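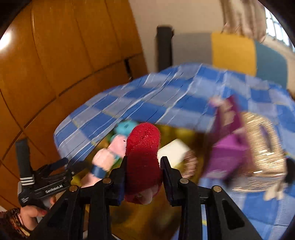

The red shoe, shown from the sole.

The Matter of the Gold-Lined Box

The Office of Household Deposits at Drenach received the application on a morning in February, before the counter had been opened to the public. It had been pushed through the slot in the door, folded twice, and it was written on the back of a seed invoice from the firm of Ostrowski. The Office does not accept applications on the backs of invoices. It was nevertheless stamped, entered in the register under number 898, and passed to the clerk on duty.

The applicant, a child of the upper town, requested that a box be accepted for safekeeping while the family moved to Grurano. Under the heading "Nature of contents" the applicant had written: "Everyone."

Under the regulations then in force, a deposit could be made by any resident of Drenach, of whom there were at that time more than 700. The regulations gave no lower limit of age. They did require that the contents be listed, that each article be given its proper name, and that the list be agreed between the depositor and the Office. A visit to the residence was therefore arranged.

The clerk attended at the hour appointed and was shown to a bedroom on the second floor. Much of the house had already been packed. The curtains were still up and the hall was lined with cartons from Prellix, the removal company, each bearing the name of the room it had come from. The bed had been left made up for the last night. It was explained to the clerk, by an adult who did not stay, that the child had been permitted one box, and that anything which did not fit in it would go in the truck with the rest.

The listing began with the red shoe. The clerk entered it as "shoe, child's, red, one." The applicant objected to the word "one" on the ground that it invited a question about the other. The clerk replied that the question would be asked in any event. After some discussion the word was struck out, and the entry was initialed in the margin by both parties.

The applicant then stated for the record that the shoe was the eldest and should be spoken to first. The form contained no space for this. The clerk wrote it in the space reserved for defects. 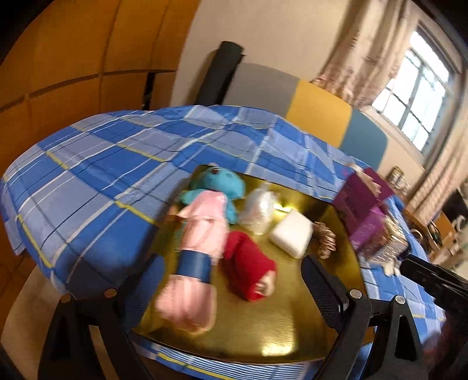

Contents of the box, laid out on the blue checked bedspread.

The second article caused greater difficulty. It was long and soft, with a turquoise plush head, and below the head it was pink as far as a wide navy band, and pink again after that. The clerk proposed "toy, soft." The applicant said that this was a description of what it was made of. The clerk proposed "doll." The applicant said that it had been a doll at the previous address. The regulations are silent on the effect of a change of address on the character of an article, and the clerk, who had served in the Office for many years and had listed clocks, saddles, and on one occasion the door of a church, found no precedent that could be relied upon. The entry was left as "occupant, reclining," subject to review.

There was also a white block with rounded corners. The applicant identified it as the doctor. The clerk inquired whether it had any other use. It was sometimes a refrigerator, the applicant said, but not while anybody was ill. It was entered under both headings, with a cross-reference.

The brown coil was entered as "coil, brown." The applicant accepted this without comment, and the clerk noted afterward that it was the only article on which there had been immediate agreement. The clerk had found this troubling, and on the stairs had considered going back to ask.

With regard to the crumpled plastic bag, the clerk took the view that it was packing material and did not need to be listed. The applicant took the view that it was weather. It could be rain or it could be the sea, depending on who was traveling. The clerk pointed out that the Office had no power to hold weather on behalf of a private person. The applicant considered this and asked whether the Office could hold a bag. The clerk confirmed that it could.

The applicant was next asked to state the value of the deposit, in whole units of currency, and gave it as 800. Asked how this sum had been reached, the applicant explained that it was the number of the train to Grurano. The clerk entered 800.

It remained to settle the arrangement of the articles. A good part of the gold floor toward the front of the box had been left bare, and the clerk observed that there was room for other things, several of which were lying beside it on the bed. The purple one, for instance, might be tried. The applicant declined. The space was for walking about in. It had been allowed for from the beginning, and those inside had been told that they would have it.

The clerk recorded the space as an article. It is the last line on the list, in a smaller hand than the others, and reads "floor, gold, in use."

The box was carried down to the Office the same afternoon and placed on the third shelf of the inner room, away from the radiator. A receipt was issued. The family left on the evening train, and the Prellix truck followed in the morning by the lower road.

Deposits at Drenach are inspected twice a year. At each inspection the clerk took the list to the third shelf, lifted the lid, and read the entries aloud, starting with the shoe. The procedure requires only that the seal be examined. No objection was raised by the Office, and when the clerk retired, the instruction was passed to the successor in writing, together with the key to the inner room and a note about the radiator.

The deposit was reclaimed on 24 Jul 2023. The depositor came in person, was no longer a child, and produced the receipt, which had been folded small and was hard to read. The list was brought out and compared with the contents in the usual manner. At the fourth line the depositor stopped and asked to see the coil.

It was handed across the counter. The depositor held it for some time and then requested that the entry be amended before signature. The Office granted the request. The new wording takes up the rest of the page and most of the back, and it may be consulted during opening hours under number 898.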